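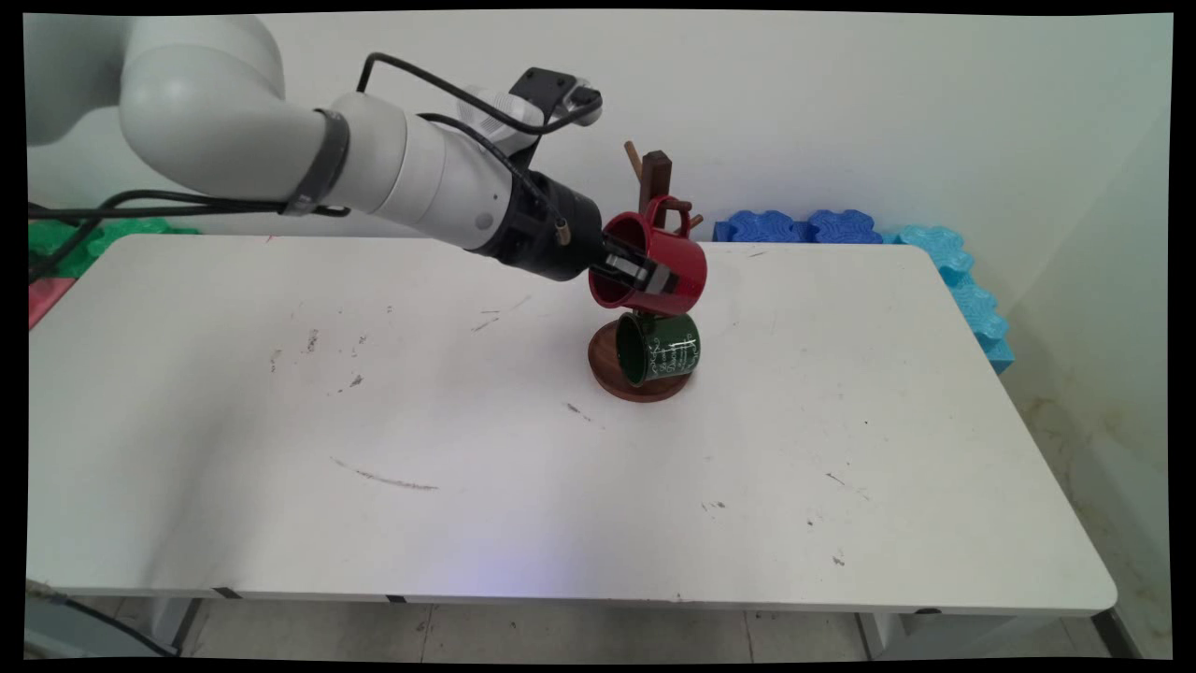
Red mug

Tea stains won't come out of mug – what's safe on the glaze?
Posted by Milagros Iturra, Mon 24 February

Got a red mug with a brown ring inside that won't budge. Dish soap, sponge, overnight soak, nothing. We have very hard water here and I drink black tea all day, so that's probably it. Don't want to scratch the inside. My sister says bleach but I'm not drinking out of something that had bleach in it. Also is it worth running it through the dishwasher? Ours leaves white spots on everthing. Cheap ideas please, I've already spent 4 dollars on a cleaner that did nothing.

Aurel Mocanu
Baking soda. Spoonful, few drops of water, make a paste, rub with a wet finger or soft cloth. Leave it ten minutes, rub again, rinse. If the ring is thick do it twice. Don't use steel wool, once the glaze is scratched the tea gets in there faster and you'll be doing this every week.

Ustyna Lytvynenko
Depends if it's tannin or scale. With hard water it's usually both, the scale holds onto the tea. So get the scale off first – half white vinegar, half hot water, fill past the ring, leave an hour. Then baking soda like Aurel said. Not at the same time, they just fizz and cancel out.

Denture tablets work too. One tablet, fill with warm water, overnight, wash really well after. I did a whole shelf of office mugs that way in May, one or two needed a second go.

Bleach I'd skip, mostly for the smell. White spots from the dishwasher are minerals, check the salt if yours has a softener, and the rinse aid. Won't hurt the mug if it says dishwasher safe on the bottom. If it's hand painted or has gold on it keep it out, and go easy on the vinegar as well.

Kanini Nyaga
salt and lemon, my grandmother did all her cups that way. or just drink coffee lol

Milagros Iturra
Thanks all. Did the vinegar then the soda, ring is mostly gone, still a faint line near the handel side. Will try the tablets next.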